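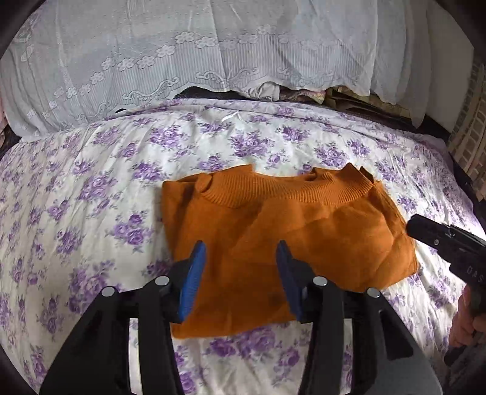 Rust sweater on the bed, folded, both grippers in.

Filed under: Bench Notes / Kit Reviews

Wednesday, day 5 with the Fenlow hand-held pair. Folding on a bed this time, and I have opinions!

The blue pads are the best thing in the kit. The ribbed face gets hold of fuzzy knit without me squeezing like mad, and picking up one layer at the collar is way easier than it was with the Clandgate set (those just skated over anything woolly). Sleeves are still a pain — I can tuck one under okay, but the shoulder likes to ride up and then I'm chasing the corner with the other hand.

Weight is fine for a short stretch. After nine folds in a row my wrist was complaining, so whoever goes next, take a break before that. The screws on the jaw arms want checking too. I gave mine a snug-up before lunch and the wobble I'd been grumbling about went away.

Price: the Poduval quote came in at over $3,000 for the pair with spare pads, and the spares had better be in the box, not "available on request" like last time. I've asked them how long a set of pads lasts on knitwear. No answer yet.

Still to try: the thin cotton shirts, then towels. Turkbridge wants our yes or no in April and I'm leaning yes, if the pads hold up.

Last updated: Wednesday, 7 pm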